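Stonorex 351 Concrete Floor Sealer, Clear Satin

Home > Floors > Sealers and Coatings > Concrete

Item: Stonorex 351
Type: water-based, single part, clear
Finish: satin, closer to matte on rough concrete
Sizes: 900 mL tester, 5 L pail
Applies with: short-nap roller, brush for edges
Indoor and covered outdoor use
In stock, pickup and delivery
Page last revised January 10, 2014

We held off listing this one. The Brimov rep had been after us to carry Stonorex for two seasons and the brochure put me off, with its talk of a "lifetime bond" and a floor that "heals itself". Floors don't heal. I have been selling sealers out of this shop long enough to have seen a good many lifetime bonds come up on the bottom of somebody's snow tires.

It went on the shelf in September because the satin finish looks decent, the smell is mild, and customers were asking for something they could put down in a basement without moving out of the house. Those are fair reasons to buy a sealer. The rest of the claims I would take with a fair bit of salt, and the ones I think matter are gone through below.

What it is

A clear acrylic sealer for bare concrete. It goes on milky and dries clear. You get a thin film on top of the slab and a bit of soaking in, depending on how tight the concrete is. A floor that was power trowelled until it shone will take up next to nothing, and on that kind of floor I don't recommend this product at all, whatever the pail says. Try pouring a cup of water on the slab. If it sits there in a puddle and looks at you, so will the sealer.

It isn't an epoxy and doesn't cost what an epoxy costs. The brochure calls it "epoxy-class", a class I have not been able to find written down anywhere. I asked the rep which standard that referred to and was told he would get back to me.

What the label says, and what we think

"Stops all moisture." It slows down water coming from above, like a spilled bucket or boots by the door. Moisture coming up through the slab from underneath is another matter, and no thin film from a pail is going to hold that back. If your basement floor gets dark patches in spring, fix the drainage first. Putting sealer over a damp slab gives you white blisters, and then you have to scrape.

"Hot tire resistant." Maybe. We have had customers who park on it and are happy, and we've had one come back with two neat rubber-coloured squares missing from his garage. He says he let it cure. I believe him. If you park a daily driver inside and come in off the highway, buy the two-part kit and put up with the smell.

"One coat coverage." No. Two thin coats, every time. A single heavy coat dries cloudy and stays soft in the low spots. I'd budget for two and treat anything left in the pail as touch-up.

"Salt proof." Road salt doesn't seem to bother the film much. It does get in at cracks and control joints, which the sealer won't bridge, and it works away at the concrete from there. Fill the joints with a proper joint filler if salt is your main worry.

"Self-healing." See above.

"Non-slip." It is satin, and satin is less slippery than gloss. Wet satin with wool socks on it is still slippery. The grip additive is sold separately and we stock it beside the rollers. Add it to the second coat only, and keep stirring, or it all ends up in the last third of the pail and you get a sandpaper corner by the furnace.

Before you start

Sweep, vacuum, then degrease. The product is fussier about grease than the instructions let on. An oil drip you can hardly see will fisheye, and the fisheye is there for good unless you sand it. Any ordinary concrete degreaser is fine. The Brimov Prep Wash that the pail tells you to buy is a degreaser with a nicer label, and we carry it only for people who want the matching set.

Old paint has to come off. I get asked about this more than anything else on this page. Sealer sticks to whatever is under it, and if that is twenty-year-old porch paint then your new floor is as good as the porch paint.

Let the slab dry out properly after washing. Tape a square of plastic to the floor overnight and look under it in the morning. If there are beads of water under the plastic, wait.

The slab should be at 17 °C or warmer. The slab, mind you, not the air. People run a heater in a cold garage for an afternoon, read the thermometer on the wall, and roll away happily onto concrete that would keep milk. In our climate that means an unheated garage is a summer job. We'd sooner sell it to you in June than have you back here in December with a photo.

Putting it down

Stir it, don't shake it. Shaking puts bubbles in, and they stay.

Cut in the edges with a brush, a few feet at a time, and roll into them while they're still wet. Work backwards toward the door. Everyone laughs at that one, and a regular of ours still ended up sitting on his laundry tubs.

Thin coats. Don't go back over a patch that has started to tack up, as it will pull and leave a texture you can see whenever the light comes in sideways. Leave the first coat overnight before the second, longer if the basement is muggy. Light foot traffic the day after. Give it a full week before heavy shelving goes back. The label says two days, and I don't know who they are writing that for.

Clean up with water while it's wet. Once it's dry on a roller, that roller is garbage.

Coverage

The label figure is generous. It seems to be based on a perfectly smooth surface and a person who wastes nothing. Measure your floor, work it out from the label, then assume you will fall short. Unopened pails can come back for a full refund, so buying the extra one costs you nothing but the trip.

The 900 mL tester is enough for a closet floor or a decent trial patch. Please do the trial patch. Pick a spot under where the freezer goes, do both coats, leave it a week, then drag something heavy over it and see if you still like the stuff.

Who shouldn't buy it

Anyone with a damp slab, as covered. Anyone wanting a high gloss showroom look. Anyone sealing an open driveway, which gets sun and plow blades both. Anyone with pavers, where a breathable penetrating sealer is the better bet – we stock the Zemus one, and I have fewer complaints about that brochure, mostly because it's one page long.

Colour

It darkens the concrete a little, the way a damp cloth would. On a patchy floor the patches will show more. There is no tinted version, though the label's picture of a warm brown floor has led several people to think so. Stains go down first and need to be fully dry.

On wear, and the "wear guarantee"

The pail carries a wear guarantee. I read it through, including the back. It covers "film failure under normal domestic use", and then normal domestic use is defined in a way that leaves out dragging, grit, standing water, furniture without pads, vehicles and animals. I have a dog and a chair. By that reading I don't live a normal domestic life, and neither do most of you.

Wear on a smooth surface is rarely even. It gathers where the same thing rubs the same spot – the doorway, the strip in front of the washer, the place where the bins get shoved in under the bench. A floor can look new across most of its area and be down to bare concrete in a path as wide as your boots. The same goes for counters, truck beds, tubs, anything with a hard face that gets knocked on one side more than the others. 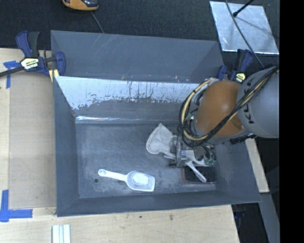
Grey bin, worn and chipped on the inner back wall; the left wall is plain.

For a floor, that means a touch-up is a local job. Scuff the worn bit with a sanding pad, wipe it, feather a thin coat out past the edges. Touch-ups on this product do blend, and I will give Stonorex credit for it, as the last sealer we carried left a halo around every repair. Keep a jar of the original pail for the purpose, lid on tight and off the cold floor. Frozen and thawed sealer goes lumpy and is no good.

As for how long a coat lasts, I won't give a number. The brochure gives one. Mop it with plain water or a mild cleaner, skip the vinegar, put a mat at the door, and recoat when it looks tired.

Questions we get

Can I use it in a cold room or root cellar? If it's dry and you can get the slab warm enough to apply it, yes. Air it out well before the potatoes go back.

Will it go over tile or grout? Tile, no. Abdel Hamid, who sets tile and buys his thinset here, tried it on a bit of cement grout and thought it was all right but a nuisance to wipe off the glaze. Buy a grout sealer.

Does it keep dust down? Yes, and of everything on the label this is the claim I have no quarrel with. A chalky old basement floor stops tracking up the stairs once it's sealed.

Is it safe for in-floor heat? The manufacturer says so. Turn the heat off well before you start and leave it off until the second coat has cured. I've had no trouble reported.

Can it be thinned? The label says up to a tenth water on the first coat. We've had better results leaving it alone.

Ordering and returns

Call ahead for the 5 L pail if you need more than two, as the Brimov truck comes when it comes. No winter shipping on this item outside the local delivery area, because of freezing. Opened pails can't be returned. Full technical sheet at the counter on request, and the guarantee too, if you like reading.

Skye MacAulay
Floors and coatings desk

Goes with: short-nap roller sleeves, grip additive, joint filler, concrete degreaser, sanding pads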